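Setting Snaps and Eyelets at Home Without Wrecking the Fabric

I have put snaps in bibs, rain capes, tote bags, a tent flap and one very patient denim jacket, and I still get a little thrill when the two halves click together! If yours keep popping off or coming out crooked, try these before you buy another kit.

Match the post to the fabric. Pinch all your layers together and push the post through. You want a bit of it showing on the other side, enough to fold over and grip. Too short and it lets go the first time you tug. Too long and it bends sideways and you'll be prying it out with pliers (ask me how I know).

Back up thin cloth. A scrap of canvas or heavy interfacing behind each snap does wonders on cotton shirting. Cut it 2 inches square, iron it on, then mark your spot.

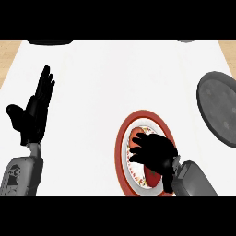 Make the hole smaller than you think. An awl pushes the threads apart and leaves them whole, so for woven fabric I reach for that first. Save the cutting punch for leather, vinyl and felt. With stretchy knits, go smaller still - the hole grows as soon as you let go.

Hit it straight. With a hammer and setter, a few medium taps beat one big whack every time. I put a chunk of butcher block under the anvil and work on the floor in the garage, where nothing bounces. A folding table will soak up half your swing.

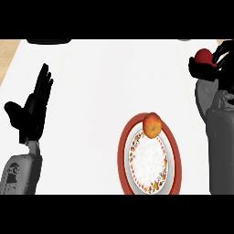
Reading time: 2 minutes

Now for eyelets, which I love even more! The barrel goes in from the good side, the washer goes on the back with its curved side facing up at you, and then you set it. Put the washer on upside down and you get sharp little petals that snag everything.

Do a whole row at once. Mark every spot with chalk, punch them all, then set them all. I did a shower curtain with 10 eyelets this way on a Friday night and was finished before the laundry was.

Getting one out again: slide a thin flat screwdriver under the rim, twist gently, and work your way around. Patch the back before you put in a new one.

Comments

Sze-wing Pan: The interfacing tip saved my daughter's pajamas. Thank you!!

Chia-hao Chou: Does this work on waxed canvas? Mine keeps closing up around the awl.

Ka-ming Hsieh: @Chia-hao I use the punch on waxed, smallest size. Cleaner hole.

Contact | © Helesora Home Tips | Back to top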